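Worktop for a small kitchen: real stone or something easier?
Forum: Home and Renovation > Kitchens
8 replies

drutau_dan
We are changing the kitchen in our flat in Purklow this August and I cannot decide about the worktop. My wife wants stone. I am afraid of stains, because we cook with turmeric and a lot of oil, and I do not want to be the person who runs after guests with a cloth. The kitchen is small, we need only 124 cm on one side and 80 cm on the other. Does anybody live with stone and regret it?

mossgate
Granite for 8 years here, no regret. We seal it when water stops making drops on the surface. It takes one evening, and most of the evening is waiting.

Fendska
I had marble and I would not take it again. Lemon juice left dull rings in the first week. They are not stains, so you cannot clean them, the surface itself is eaten. Please do not mix up the two problems when you ask in the shop, the sellers like to answer the easier one.

drutau_dan
Thank you Fendska, I did mix them up. So sealing helps against oil but not against lemon?

Fendska
Yes. Sealer slows down what goes into the stone. Acid works on the top, and on marble and limestone the sealer does very little against it. Granite is much calmer with acid.

I also want to say something about colour. Everybody chooses from a sample as big as a biscuit, under the shop lamp. Ask to see the whole slab, and put a few ordinary kitchen things on it before you decide – a small bowl is enough. You will understand quickly if the stone is too busy for you.
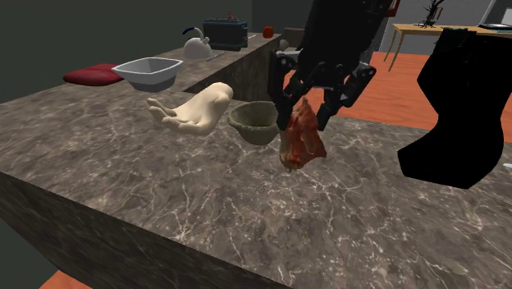 Hầu: I don't agree that the whole slab matters so much for a kitchen of this size. With two short pieces you can buy an offcut, and then you take what the yard has. I paid less than half of the first offer in this way. The pattern I stopped noticing after a month.

Fendska
For an offcut you also look at the whole piece, Hầu. It is only a smaller whole piece.

mossgate
Offcuts are a good idea, but check that both come from the same slab. My sister has 2 pieces which meet in the corner, and one is clearly more yellow. She sees it every morning.

drutau_dan
The yard is open late on Wednesday, so I will go there with my measurements and ask for granite offcuts. I will bring a lemon too, if they let me try it on a broken piece. About the corner joint – is it better to ask for the sink side first, or does the fitter decide this?

Hầu
Let the fitter decide, and let him measure again himself. If you give the numbers and they are wrong, you pay for the second cut.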